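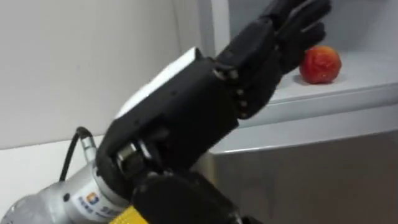 Last edited in April · 1,846 views · 3 replies

Do Sakilden door sensors need the hub at all if I already have a Thread border router?

Posted by Radka Leka

I have a Zilholm speaker in the kitchen that is supposed to be a Thread border router. The box says so and the app says so. Last month I bought a four-pack of Sakilden door sensors because the packaging has the Matter logo on it and the words "works with your existing smart home." I took that to mean I could skip their hub.

Two of the sensors joined through the Zilholm app right away. The third took most of an evening. The fourth gets to "connecting to accessory" and sits there until it times out with error 611. I have tried it next to the speaker, I have tried a new battery, and I have held the pairing button down until the light goes amber (the leaflet says ten seconds, it takes closer to fifteen).

I wrote to Sakilden support and got back a link to buy the hub. According to them it "may improve reliability." I am not paying for a hub to fix something sold to me as not needing one, unless someone can tell me what it does that my speaker doesn't. My phone is Android, the router is whatever the cable company gave me, and the sensors are on firmware 92.

Has anybody got four or more of these running without the hub? I mean running for weeks, not paired once and praised in a review.

38 people have this problem

Boris Stojanović
Marked as helpful by 21 people

I have six of them on a Zilholm speaker, no hub, since before Christmas. Five behave. One drops off every couple of weeks and comes back when I pull the battery, so take "it works" with whatever salt you have in the house.

In my case 611 came up when the phone was on a different network from the speaker. The cable company boxes like to put a phone on a guest network or split the bands into two names, and then the app can find the sensor over Bluetooth but the handoff to Thread fails. Check that the phone and the speaker are on the same network name. Turn off any VPN on the phone too. I had one running that I had forgotten about, and that cost me a Saturday's worth of swearing.

If it still fails:

Remove the half-added sensor from the Zilholm app. It may be listed under "offline accessories" and not with the others.
Factory reset the sensor. That is a different thing from pairing mode. Take the battery out, hold the button, put the battery back while still holding, and wait for two red blinks.
Restart the speaker and leave it alone for five minutes.
Pair again with the code printed inside the battery door. The one on the leaflet in my pack belonged to a different sensor, which explained a lot.

About the hub: as far as I can tell, it does three things your speaker won't. It installs firmware for the sensors, it keeps a longer history of openings, and it acts as another border router, which could help if the far end of your house is weak. Of those, the firmware is the only one I'd miss. 92 is old. The one that is meant to fix the dropouts came later, and so far I haven't seen it offered through any app but Sakilden's own. I borrowed a hub from work, updated all six, and took it back. The one bad sensor is still bad, so I can't tell you the update did much.

I don't believe the logo on the box promises as much as people read into it. It covers joining and basic open/closed reporting. Updates are supposed to be possible through other makers' apps, but whether your app bothers is up to your app.

Bujar Vasić
Marked as helpful by 2 people

Just get the hub. I have the Stukmont one and never had a problem with anything.

Comments (2)

Nuria Alemayehu: The Stukmont hub doesn't update Sakilden sensors either, so I'm not sure what this solves for her. Are you using these sensors or different ones?

Bujar Vasić: Different ones. But same idea.

Zdenka Omerović
Marked as helpful by 9 people

Check the battery door code first, before you reset anything. Mine were swapped too, two sensors with each other's leaflets. Sakilden told me this was impossible and then asked me to send photos.

I would also return the pack if you're still inside the window. A sensor that won't join after a proper reset is a faulty sensor, and you shouldn't have to buy a hub to find that out. The store took mine back without arguing once I mentioned the error number.

Comments (1)

Radka Leka: The code was wrong! The leaflet code ends in 900 and the one inside the door doesn't. It joined on the second try. I'm leaving this open for a few weeks before I believe it, and I'd still like to know how anyone is meant to get the newer firmware without the hub.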